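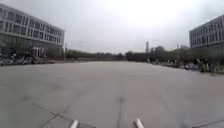
Work on Inga, the wheeled robot we are building in the Prondonden shared workshop, has reached the stage where it has to cope with real ground, and I am less confident about that than I was when we applied. The application promised a machine that could cross an open paved area by itself and stop before it ran into anything. On paper an open plaza is the easy case. The concrete is flat and pale, the two white bumper bars point out ahead of the wheels, and the nearest things worth avoiding are the rows of parked bicycles and scooters along the buildings on either side. But the line finder likes a dark joint in the paving far too much. A seam running straight ahead between the bars looks to it like a path, and the diagonal joints look like places where the path turns. I would not call what we have navigation yet.

Report to the Berna small grants office, 2020-04-11

Money

The grant was 3000. We have spent 2539 of it. The largest single item was the drive motors and their controller, followed by the battery pack and charger. The second set of wheels cost 384, which I had not planned for. The first set was sold as suitable for outdoor use and I should have asked what the seller meant by outdoor. Nothing has been spent on travel or labor. I am holding back the rest until I know whether the camera mount has to be rebuilt, and I would ask you not to count it as savings.

What was promised and where it stands

Frame and bumpers: finished. The bars are stiff enough to take a slow bump without bending. The contact switches behind them work on the bench, and the stop signal reaches the motor controller every time I press by hand. Pressing by hand is a gentle test, and I don't want to claim more from it than that.

Drive: finished, with a complaint. The robot pulls slightly to the left. We have a correction in software that hides this at walking speed. I don't trust it, and I suspect one of the wheel hubs is not square.

Seeing obstacles: partly done. The camera sees a wide area, and the price of that is bent straight lines toward the sides of the picture. The correction we are using comes from the Zomesier package, which was recommended to us warmly by several people at the workshop. It does a fair job in the middle and a poor one at the edges, where a row of bicycles is most likely to show up. Bicycles are also a bad shape for this job. They are mostly gaps, and the detector either sees one solid lump or a few unrelated sticks. Fenders and baskets come out better than frames and handlebars.

Driving itself: not done. The first version follows lines and the second version ignores them, and neither is what you paid for. I had hoped to report a full crossing by now. I can't.

About the learning approach

At the last review your office asked whether a learned model would solve the seam problem. Two members of the workshop are keen and have started labeling. They have 3594 labeled pictures so far, and the scores they show me are very good. I have two reservations. Most of the pictures were collected under the same kind of dull, even sky, and I have seen nothing to suggest the model will hold up when a lamp post throws a hard shadow across the slabs. The test pictures also come from the same runs as the training pictures, so the scores say little. I have asked for the test set to be redone with whole runs kept apart. If the numbers drop, I will send you the lower ones.

Problems outside the robot

The workshop has limited hours this month and the large bench has to be booked ahead. Most of the remaining work can be done on a kitchen table, apart from the hub, which needs the lathe. Outdoor runs are kept short, with one person holding the stop switch the whole time.

Next steps

Pull the left hub and measure it. Redo the test set. Decide between rebuilding the camera mount and fitting a cheap distance sensor behind each bar. I lean toward the sensors, since they don't care what color the concrete is, though I expect they will bring troubles of their own. The line follower will be taken out of the main program whichever way that goes.

A request

I would like to change the wording of the final goal from "crosses an open area without help" to "crosses an open area at walking speed with a person holding the stop switch." It is a smaller claim, and I think we can meet it with the money left. Please let me know whether the change needs a new form or if a reply to this report is enough.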